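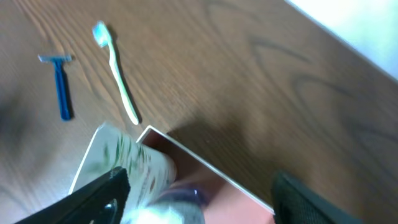
Skirgate, 10 August 2020

Gurner Opens Free Packing Table for Wash Kits

Gurner, the household goods store on Salazar Street, announces that it will open a packing table for personal wash kits during the month of August. Every person who needs a kit can come, choose the items and pack them at the table. There is no charge and no form to fill in.

The basic kit has a disposable razor and a toothbrush. Visitors can add up to 5 other items from the shelf, among them soap, a comb, toothpaste and a small towel. The store has prepared 2,000 kits for this first period, and more razors are ordered already.

"We received many requests from people who travel for work or who stay in temporary rooms," the store said in a statement. "They told us that a ready bag often has things they do not use. So we prefer that each one packs his own."

The table is in the back room of the store, entrance from the yard. It is open from 10 in the morning until 6 in the evening. Not more than six persons can be in the room at the same time, and we ask visitors to wear a mask and to clean their hands before they touch the items.

Groups and shelters which need a larger quantity are kindly asked to write to the Bruner warehouse first. Kits for groups are collected there and not in the store.

Donations of toothbrushes and razors are welcome, only new and in closed packaging.

Contact: Gurner, Salazar Street, Skirgate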